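Denddale Home & Yard Forum > Woodwork and finishes > Old wooden door, cloudy film won't come off

Tímea Pintér
Monday, 7:42 pm

Hi all, long time reader, I mostly hang out in the garden section but I've got a door problem now so here I am.

We've been in the Stamham house since spring and I'm finally getting to the back room. The door in there is solid wood, dark brown, heavy as anything, and the neighbor says it's been hanging there 40 years. My nephews stayed with us for a week and used it as a chalkboard (their mother thought it was adorable, I was less sure). So I figured fine, wipe it down, ten minutes. Ha. I've been over it with a dry cloth and then a damp one, and every time it dries there's this gray-white haze in the grain. The loops they drew are fainter in places and in other places they look exactly the same to me.

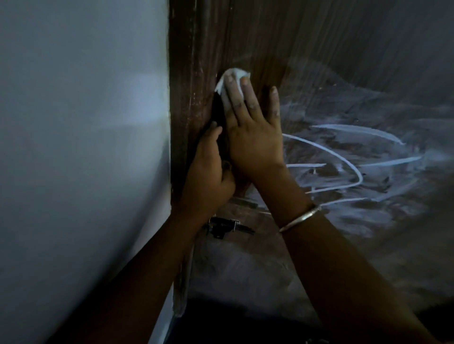
My plan was to do the edge first and work my way across the face, because the edge is where everybody grabs it and it was gross. Bunched up cloth, lots of leaning. It's gotten better! But the more dirt I get off, the more I notice how tired the finish is. There are pale scuffs and scratches up and down that edge strip where it's rubbed away, and over on the face it's all cloudy swirls with the white lines still running through them. So what am I looking at here, chalk dust, old wax, dead varnish? And what do I put on it that won't make it worse? I have a bottle of Cokia oil soap under the sink and half a can of Baloch paste wax that came with the house.

hingepin
Monday, 8:05 pm

Chalk dust pushed down into open grain. Had the same on a pantry door. A damp cloth makes a very thin paste of it and spreads it all over, then it dries and there you go, fog. Vacuum it first with the soft brush attachment. I mean really go over it, up and down with the grain. Then a barely damp cloth, and turn it to a clean side every couple of wipes. You'll go through a pile of cloths.

Don't touch the wax until it's clean or you'll seal the haze in.

marlo_b
Monday, 8:21 pm

I'd skip all that and sand it. That finish is shot. 300 grit over the whole face, wipe it off, three thin coats of a satin poly and you're good until the nephews have kids.

hingepin
Monday, 8:26 pm

Sand a 40 year old door without knowing what's on it? Come on. Test it first. And if there's any chance of old lead paint anywhere around that doorway you don't want to be making dust at all.

marlo_b
Monday, 8:34 pm

It's a stained door, not painted. But ok, fair, test it. A kit is cheap. I still think she'll clean it four times and end up sanding it anyway.

Gergely Hegyi
Monday, 9:10 pm

I'm with the vacuum crowd. I'd also do a little test with mineral spirits on a cotton swab, down low near the bottom where it won't bother you. Windows open. If the swab comes up yellow or brown and kind of greasy, you've got old wax and grime under there and the chalk is stuck in it. If it comes up white or clean, it's mostly dust and you can keep going with the damp cloth.

The oil soap is okay but go easy, a capful in a bucket, and then wipe again with plain water. People leave it on and wonder why the wood gets sticky.

One question, is the hardware staying on? I'd take it off if the screws will turn. You never get the line of crud around a plate otherwise.

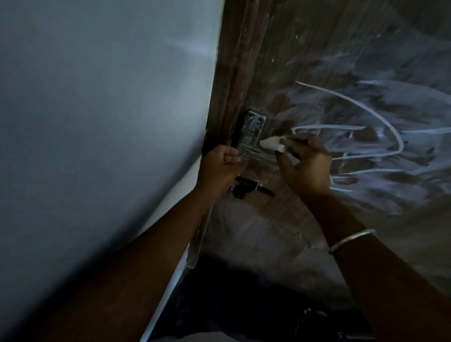 Tímea Pintér

Okay so vacuuming was a great call, thank you hingepin!! The brush head picked up way more than I expected and I felt a bit silly for going straight in with wet rags.

Gergely, about the hardware: there's the silver plate near the edge, raised in the middle, screws in the corners, and then the little black bolt right under it. I tried one screw on the plate and it didn't budge, and I chickened out because I could feel the slot starting to chew. So for now they're staying and I'm going around them with an old toothbrush. The bolt I kind of love and would like to keep black. Is there something I shouldn't get on it?

Also marlo_b, I'm not sanding! At least not this month. My husband priced a replacement as a threat and it was $900 before hanging it, so this door is getting every chance. The scribbles out toward the middle are the stubborn part, those big loops. I think the boys pressed really hard.

ruthie in the valley
Monday, 10:02 pm

For the hard pressed ones try a white vinyl eraser before you put any more water on it. I know it sounds like a school thing but it lifts chalk from scratches a rag just slides over. Go with the grain, brush off the crumbs. I did a whole toy chest that way while watching TV.

And please leave the scuffs! An old door should look like people used it.

Gergely Hegyi
Monday, 10:15 pm

Leave the screws then, good decision. Next time, before you turn one, give it a tiny drop of penetrating oil and go have dinner. And use a screwdriver that fills the slot.

On the black bolt, keep the soap and the spirits off it if you can, dry it right away if it gets wet, and when you do your waxing, rub a little of the wax on it too. Same stuff as the door. Work the knob back and forth so it doesn't gum up.

marlo_b
Monday, 10:19 pm

$900 for a door?? Where are you shopping? There's a salvage yard out past Denddale with rows of them. Not saying give up on yours. Just saying.

hingepin
Monday, 10:31 pm

She likes the door, marlo.

Eraser is a good idea, hadn't thought of that. For those bare spots on the edge, once it's clean, a touch-up marker one shade lighter than you think you need, wipe it off right away, then the wax. Too dark looks worse than bare.

Tímea Pintér
Monday, 10:48 pm

Found an eraser in the junk drawer. Will do the swab test tomorrow when there's daylight and I can have the window open, and then I'll see what color I get. Does the wax go bad, by the way? The can has no date on it and it's a bit dried up at the sides.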